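Review: Lutside desk mat, large, dark gray
by Mirta Sepúlveda

I bought this mat in June and I wanted to wait before writing, because in the first week every new thing looks good. Now I have used it every day for 12 weeks and I think I can give a fair opinion.

First, why I needed it. Our desk has a wooden top and a white frame, and it is used for everything. In the morning it is for the computer, at noon somebody eats on it, in the afternoon it is for tea. The wood was getting rings from the cups and small scratches from the plates. I tried before a smaller mat from Gernbridge, but it covered only the place for the keyboard and the cups always stood outside of it. So the main thing I looked for was size.

The Lutside covers most of the desk top. There is still a strip of wood at the back, where I keep the things that do not move: the lamp, the kettle, the tissues. It came rolled in a cardboard tube and the two ends were curling up when I opened it. The paper inside says to leave it flat for one night. For me it needed three nights with books on the corners. After this it stayed flat, and it is still flat.

The surface is smooth but not slippery. A bowl or a plate does not make the hard noise that it made on the wood, and this was a surprise for me, I did not think about noise when I ordered. The mouse works well on it. Writing by hand with only one sheet of paper is a little soft, so I put a notebook under it.

About cleaning I must be more critical. Tea and coffee come off with a wet cloth, no problem. Oil is different. One time I had soup and some drops stayed for an hour, and there was a darker mark which went away only after dish soap and a lot of patience. Crumbs and dust also show very much on the dark gray. If you eat at your desk like me, maybe look at the lighter color.

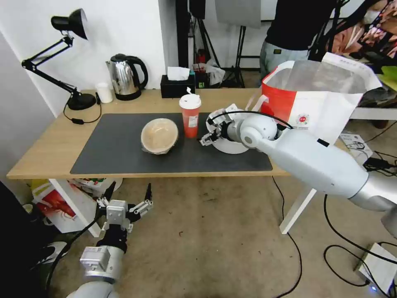

The cables are another small point. The mat has no cut or clip for them, so the cord of my lamp just lies on the wood. Aravena sells a mat with a slot at the back edge, and my sister has that one and likes it, but it is narrower and costs more.

I also do not put the kettle on the mat when it is hot. The instructions do not say anything about temperature. I wrote to the shop, Garar, and they answered quickly and politely, but the answer was only "we recommend a coaster." A warm cup has never left a mark on mine. For a pot from the stove I would not try.

The smell was quite strong for the first days, like new shoes. I opened the window and after almost 5 days I did not notice it anymore. The edges have no stitching and I was worried they would open, but until now they are the same as on the first day, also at the front where my arms rest.

I would buy it again for the size and for the quiet. I take away one star for the oil marks and the curling. Please measure your desk before you order, also the depth, because the return of such a big roll is not free. I will write again here if the edges start to open.

Four stars of five.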